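The Folding Table at Pramthorpe

The laundry room at Pramthorpe serves 222 residents, and every garment that enters it is folded by hand. Fidel Fuentealba has supervised the work for 20 years.

Dark clothing receives particular attention. Sleeves and legs are turned inward first, and hems are aligned before the final fold is made.

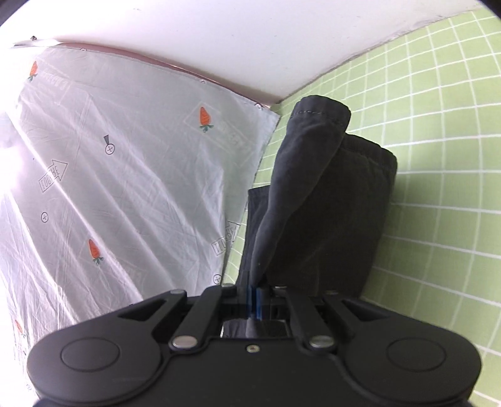 New staff members spend their first 5 shifts on plain items before moving on to fitted clothing. Gathered waistbands and cuffs are smoothed flat with the palm, never pulled.

Printed cottons are kept in a separate stack and returned to each floor by late afternoon. In May, the residence will add a second table beside the linen shelves.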